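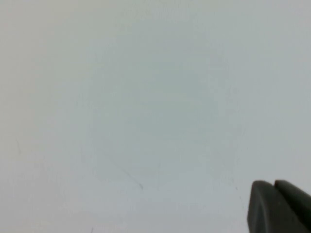
Monday, June. Bench 2, the arm we call Shearer.

Kettle on, door propped open, and I have the workshop to myself until the evening lot come in, so I am going to write this up properly for once instead of leaving three words and an arrow like last time. Apologies in advance to whoever has to read it, I do go on when it's quiet.

Where we had got to: Shearer could find the table in the sense that it could find it with its fingers, hard, and then stop with a complaint. The wrist camera was working but nobody had sat down and tied what the camera sees to where the fingertips are. I've spent most of today on exactly that, with a break for lunch and a longer break hunting for the small hex keys (they were in the biscuit tin, where I put them myself on Friday so that they wouldn't get lost).

First job was the fingers. The old printed ones had gone shiny at the tips and I wanted the dark ones on before doing any measuring, otherwise I'd only have to do the whole lot again. They went on without much trouble. The left one wanted a bit of persuading because the hole was tight, and I ran the drill bit through it by hand, a turn or so at a time, which is slow but very soothing. I did them up, opened and closed the jaws a good many times, and did them up again. The second nip always finds a little more. Please don't put threadlock on these yet, I'd like to be able to get them off without swearing.

Then I homed it and had the usual argument with the shoulder. If you start it with the elbow hanging low it decides it is somewhere else entirely and politely heads for the wall. Start it folded up, like a heron, and it's as good as gold. I have written FOLD FIRST on a bit of tape and stuck it over the switch. I would much prefer it to be in the start-up script, and it's on the list at the bottom, but the tape works today.

Camera next. The focus on this one is fixed by a tiny ring round the lens which somebody (me) had left set for the far side of the room. I turned it in as close as I dared. With the hand right down over the table it is still soft, a mild blur over everything, though you can see the darker marks on the surface well enough: there's a short diagonal streak that makes a very good landmark, a fainter slanting one off to the left, and a big, faint, slightly darker smudge in the middle that's no use to anybody as a target. I did wonder about cleaning the table down, and then thought better of it. The streak is handy. If I scrub it off I have nothing to aim at until the proper sheet is printed, so would everyone kindly leave the table alone with the spray for the time being.

The fingers come into the picture at the lower right corner. I had it in my head that they ought to sit in the middle, at the bottom, and I spent a silly amount of time loosening the camera bracket and twisting it to bring them across. Every time I got them nearer the centre the cable fouled the wrist on a full turn. In the end I put it back the way it was and decided to live with it. It doesn't matter where they are so long as they are always in the same place, and with the bracket done up tight they are. I'd still like both fingertips a bit further in. At the moment the jaws take up a good corner of the view and you only get to see the gap between them, not what's going to end up in it, until quite late on. A longer bracket would do it, or a bend in this one. I'm tempted by the bend, and I know what everyone will say about bending printed parts, so perhaps a new one.

On to the light. I should have started with the light. The lamp over the bench is lovely for people and hopeless for this. A plain pale table gives the camera next to nothing to hold on to, and whatever the automatic brightness is up to, it hunts up and down like somebody fiddling with a dimmer. Bellow, bless it, takes each of those little changes as movement. (For anyone new: Bellow is our own bit of software that takes the camera pictures and nudges the arm. It is called that because of the noise the first compressor made, and the name outlived the compressor.) I turned the automatic brightness off and set the shutter by hand, trying a few values and settling on 600 in the camera's own units, whatever those may be. At 800 the streak began to wash out. At 600 the table comes out a flat bluish off-white, a touch warmer towards the top left, and the streak is easily the strongest thing on it apart from the fingers themselves. I'm happy with that. The colour is a bit cold and I haven't touched the white balance, so don't go judging any paint by it.

Once the brightness stopped wandering, Bellow calmed down at once and I could leave it watching the table with the arm held still. I let it sit through a whole mug of tea. It drifted a hair and came back. Before lunch it had been walking off to the left as though it had an appointment.

After that came the height business, which was the real purpose of the day. What I wanted was a safe hover: a height where the fingers are close over the table but not touching it, anywhere in the working patch, so that every pick can start from there. I did it the old-fashioned way with a strip of paper. Bring the hand down in tiny steps, slide the paper under the left fingertip, and stop when it just begins to drag. Write the number down, go up, move along, do it again. It's dull work and I enjoyed it enormously with the radio on.

What came out of it is that the table and the arm don't quite agree on what level is. Near the base the paper drags sooner than it does at the far edge. It isn't a lot, and I couldn't see it with the straight edge, but it's enough that a height which is comfortable at one end would be scraping at the other. I had half expected the bench to be the culprit, so I put the level on that, and on the base plate, and on the floor for good measure. The base plate is the one that leans. One of the bolts at the back has no washer under it and the other three do. I'd love to know where that washer went. I've not put one in yet, and this is deliberate: it was getting on for four o'clock, and if I'd changed the base then every number I'd taken would have gone straight in the bin with no time to take new ones. So the numbers in the blue book are for the base AS IT IS, leaning, and I've written that across the top of the page in capitals.

For now Bellow gets a small correction for the slope. It's a fudge and I've labelled it as one in the file. With the fudge in, I ran the hover back and forth over the patch at a very gentle speed for about 60 passes, hand on the stop button for the first lot and then, getting braver, hand near the stop button. No touches that I saw or heard. I put the paper under it afterwards in the corners and it slid freely in each.

I did then try one pick, which I'd promised myself I wouldn't do. I used one of the foam blocks. The jaws came down nicely on either side, closed, and lifted it, and I was so pleased that I let go of the jog key and it went on holding the block in the air quite happily while I did a small lap of the bench. I tried it again with the block turned and the left finger landed squarely on top of it and squashed it flat. That's not the height, that's Bellow not knowing which way round the block is, and it's a job for another day. The block has recovered. It has a dimple.

A few things I noticed on the way through and would forget otherwise.

The right finger sits very slightly higher than the left one as the camera sees it. I took that for a bad fit at first and had it off again, but measured against the jaw it's the same as its partner, so I'm putting it down to the angle the camera looks from. If anyone has time to check it with the proper square, please do. I only had the small one and my eyes.

The cable tie at the elbow is too tight. You can hear the cable creak on the way out. I've loosened it by snipping it and putting in a new one with a finger's slack. There are more ties in the drawer under the vice, and if you use the last one please say so on the board.

The Drostport supply is running warm. Warm enough to notice, not warm enough to take your hand away. It was like that last month too. I moved the box of rags off the top of it, which I should think will help.

The Pletum board is fine, by the way. I know I blamed it for the stuttering a while back and said some hard things about it in this very notebook. The stutter was the plug. I pushed it in properly and it has behaved all day. I've gone back and put a line in the margin to say sorry.

For next time, in the order I'd do them myself, though please feel free to jump in anywhere if you're down here before me:

Washer under the back bolt, then level the base, then all the paper heights again from the start. Take the slope fudge out of Bellow BEFORE doing the heights. I will forget this, so I'm relying on one of you to remember.

New camera bracket, a little longer, same holes. The drawing is in the shared folder and only the one length wants changing. Check the cable on a full wrist turn before you tighten anything.

Print the target sheet. Matt paper if we have it. Once it's down and Bellow likes it, the table can have its wash.

Put the fold-up into the start-up script and peel off my tape.

Have a think about the blocks and which way round they lie. I had an idea about using the gap between the fingers as a sort of gunsight, but it may have been the tea talking, and it depends on the new bracket anyway.

Arm is parked folded, supply off at the wall, stop button pushed in. You'll need to twist it to let it out. I've left the shutter setting on a card by the keyboard, with the blue book under it, and there's half a packet of ginger nuts in the tin with the hex keys.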